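Handix home kit - thoughts after the first batch?

gratebridge: Vendham are offering the Handix head camera kit on loan. You wear it for kitchen jobs and Nkosi use the recordings to train their robot arms. I did 18 clips, mostly chopsticks and cutlery into the dishwasher holders. Strap is comfortable, battery is poor.

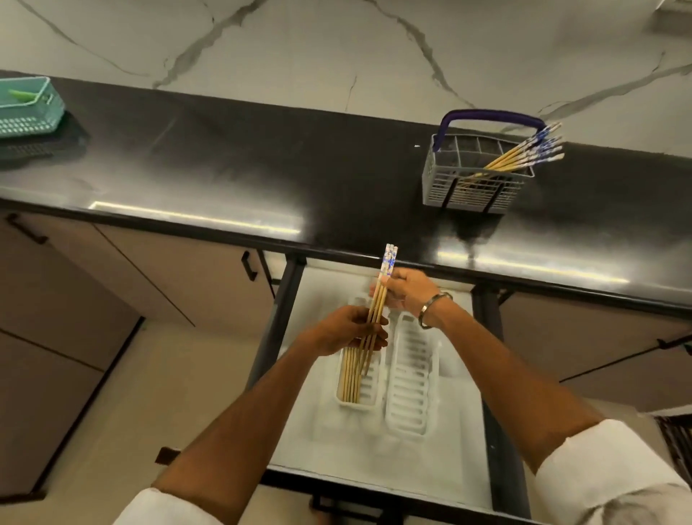
Josphat Kirui: Battery was fine on mine. The upload is what let it down, it failed 3 times at 100 per cent.

gratebridge: Mine uploaded first go. Did you use the cable?

tilly_m: Wouldn't pay the 300 deposit for it. Grasatley do much the same without one, and drawers and doors count as full clips.

gratebridge: Drawers count here too, as long as both hands stay in view.
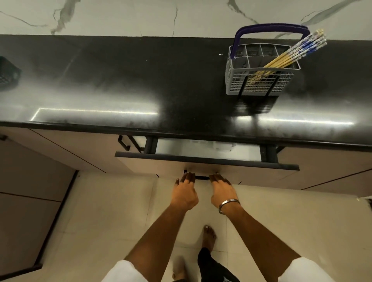 Both hands on the drawer handle

tilly_m: Fair enough. I still think the deposit is too high.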